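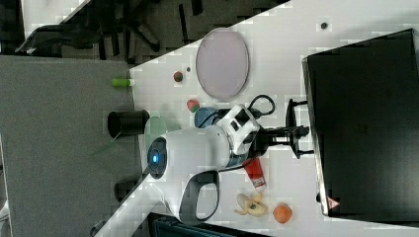 Robot arm and black case on the white table.

Visit report: Tinis animation studio, Lanville, 1 July 2018

Tinis has produced the half-hour cartoon Letetti at the same address in Lanville since the second season. The studio opens its production floors to the public one day a year. I attended the morning session, which covered the full path of an episode from script lock to delivery, and stayed for the screening.

The tour began in the script department on the second floor. Writers work to a fixed length of 22 script pages. A draft goes through 2 table reads, the first with staff and the second with the voice cast. Scenes that run over are cut after the second read and kept in a shared folder, where later seasons have picked up several of them. The subplot about the ferry license in the current season came from that folder.

Storyboards are drawn on tablets and assembled into an animatic with temporary voices. Romain Delaunay, the supervising director, showed one act of an upcoming episode in this state and then in rough color. The main difference was timing. Pauses before punch lines had been shortened by a few frames in almost every exchange. He said the early seasons let those pauses run longer and that he still gets mail about it.

Backgrounds are kept in a library of 3,520 paintings, indexed by location, time of day and season of the show. The town square was repainted when the series changed to widescreen, and the old version is used only for flashbacks. Visitors were allowed to search the index at a terminal. Searching by episode title did not work for the first season, which was cataloged by production number.

Final animation is split between Lanville and an outside house, Rey, which takes the crowd shots and most of the vehicles. Files go out at the end of the week and return as finished scenes for checking. The checking room has two calibrated monitors and an ordinary living room television, on which each episode is watched once at normal volume. Retakes are logged by scene number and cause. The most common cause on the sheet I saw was mouth shapes carried over from an earlier line.

The recording stage was closed to visitors during the morning, but the control room was open. Dialogue is recorded with the cast together where schedules permit. This was standard for the first 60 episodes and was dropped for a time in favor of separate sessions. Group recording came back in March. Delaunay attributed the change to overlapping dialogue, which the editors had been building by hand.

The screening room seats 100 and was full. Two episodes were shown, one from the first season and one finished this spring. The older print had visible dust and a narrower sound mix. The newer one was sharper and moved faster, with more locations and fewer scenes in the family kitchen. Applause was louder for the older one.

Questions were taken for a quarter of an hour. There was no announcement regarding another season. The first-season restoration is in progress, with the original title cards retained.

Parking is on the north side of the building. The entrance on the street side is for deliveries only.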